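Counter and kitchen helper wanted, Wendelgate tea and snack room

Sachdeva is a small tea and snack room on the ground floor in Wendelgate, two doors from the Cirnmont bus stop. We serve breakfast plates, stuffed flatbreads, lentil soup, three kinds of chutney and a lot of tea. We are looking for 2 people to join us, one for the morning and one for the late afternoon.

The morning person starts at 6:30 and is free after the lunch rush. The work is to roll and fill flatbreads, to keep the tea pots going and to serve at the counter when the line becomes long. The late afternoon person begins at 3 and stays until we close at 9. This job has more cleaning in it and also the packing of orders which people collect on the way home from work. Both persons will learn the other shift, so that we can help each other when somebody is sick.

You don't need a diploma. Some experience in a kitchen, a bakery or a canteen is welcome, but we have taught people from zero before and we were happy with them. What we do ask:

You are at least 18 years old.
You can stand for a full shift and lift a bag of flour.
You have a food handler card, or you are ready to get it in the first month. We pay the fee.
You speak enough English to take an order. Hindi, Punjabi or Twi is nice to have, many of our guests will be glad.
You can work on most weekends. We plan the free days two weeks before.

The pay is hourly and it is the same for both shifts. Tips are put together and divided by hours worked. You eat one meal with us each shift, and tea is always free. In December the room is closed for one week and this week is paid.

The kitchen is led by Rajkumari Tripathi, who has cooked here since the opening. She is patient when she explains, but she wants the bread to be made in her way, with the edges closed well and not too much flour on the board. Adom Kwofie takes care of the counter, the deliveries from Jestton and the schedule. You will speak with both of them.

To apply, please write a short letter, by hand or printed, and bring it to the counter between 2 and 4 in the afternoon, when we have time to talk. Tell us where you have worked, which shift you prefer and from when you can start. A photo is not necessary. If you like, tell us also which snack you make best at home. After this we invite you for a paid trial shift of about three hours.

We will answer every letter, also when the answer is no. Please ask for Adom when you come in. If he is out, you can leave the letter with Rajkumari and write your phone number clearly on the first page. 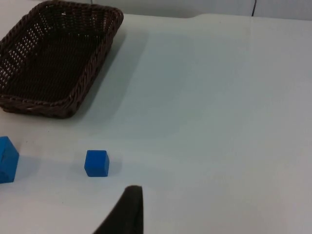 People who applied last year and didn't get a place are welcome to apply again, and a new letter is enough. We keep the search open until both places are filled.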